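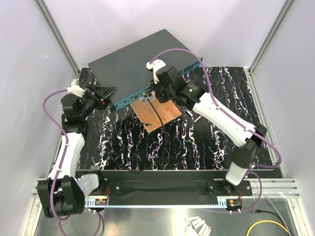 Notebook, bench 3, network recabling. August, started 14:20.

Continuing from the VLAN plan on the previous pages. Goal for the week is to get the Andholm annex off the old flat subnet before the Clovia file server moves across. Darcy Cloutier did the patch panel labels last month and the spreadsheet is mostly right. Panel B has two labels swapped (B-07 and B-11), corrected on the panel, not yet in the spreadsheet.

Uplink first. Ran the annex trunk at 1000 full duplex, autonegotiation on at both ends. The previous setup had one end forced and the other on auto, and that explains the duplex mismatch counters Zsolt Győri wrote up in his entry. Cleared the counters before starting. After a long file copy in both directions: no late collisions, no FCS errors, a handful of input discards on the server side which I put down to the burst when the backup job kicked in. Will look again after a night of normal load.

VLAN assignment as it stands:
VLAN 3 - management, switches and UPS cards only
VLAN 8 - instruments and test benches
VLAN 19 - office machines and printers
Native VLAN on the trunks is unused and carries nothing. Please keep it that way. The old config had office traffic untagged on the trunk and it leaked wherever a port was left at default.

15:05. Moved the printers. The big one on the landing kept its static address from the old subnet and dropped off as expected. Set it to DHCP with a reservation. The label printer has no DHCP client worth the name: it takes a lease at power-up and never renews. Gave it a static address outside the pool and wrote it inside the lid.

15:40. Spanning tree. Root bridge had ended up on the oldest switch in the building by virtue of the lowest MAC address, all priorities being default. Traffic from the annex to the file server was going through the Tóth room and back, over a link nobody intended as a main path. Set the priority on the core switch so it wins, and the second core switch one step behind it. Reconvergence was visible as a short gap in the ping log. Edge ports now have fast transition and BPDU guard. Uplinks have neither.

BPDU guard tripped within a few minutes on a wall port in the Sirdale office. Traced it to a small unmanaged switch under a desk with a patch lead looped back into itself. Removed the lead, re-enabled the port. The loop would account for the broadcast storms in the spring, which were blamed on the phone system at the time. Phone system left alone.

16:30. Cable tests on the horizontal runs. All pass except the run to the far window bench, which fails on near-end crosstalk on the 3,6 pair. Opened the jack: pairs untwisted much too far back. Re-terminated, passes now with little margin. The panel end should be redone too but it is behind the dressed bundle and I did not want to cut ties this late in the day.

Notes on terminating, for whoever does the next batch:
- Keep the twist right up to the contact. Most of our fails are here.
- Check the color scheme on the existing end before punching down. The annex is T568B, the ground floor is a mixture.
- Retest after the bundle is tied. One run passed loose and failed once the tie was pulled tight.
- Velcro in the cabinets. No more nylon ties on data cable.

17:10. Inter-VLAN rules. Benches can reach the file server and the time server, nothing else. Offices can reach the benches on the instrument control ports only. Management is reachable from two named machines. Tried from a bench laptop: file share mounts, time syncs, switch login page times out. Correct in all cases. The time sync took longer to settle than I like, possibly the server is still stepping from its last restart.

Configs saved to startup on every unit and copied to the share under network/current. Old configs are in network/old, do not delete them until the file server has moved.

Open:
Spreadsheet correction for B-07 and B-11 (Darcy)
Panel end of window bench run
Input discards on server uplink, compare with tonight
DHCP lease time still short from the migration, put it back to 8 hours
Ask Zsolt whether the Tóth room link can drop to standby only

Stopped 17:45.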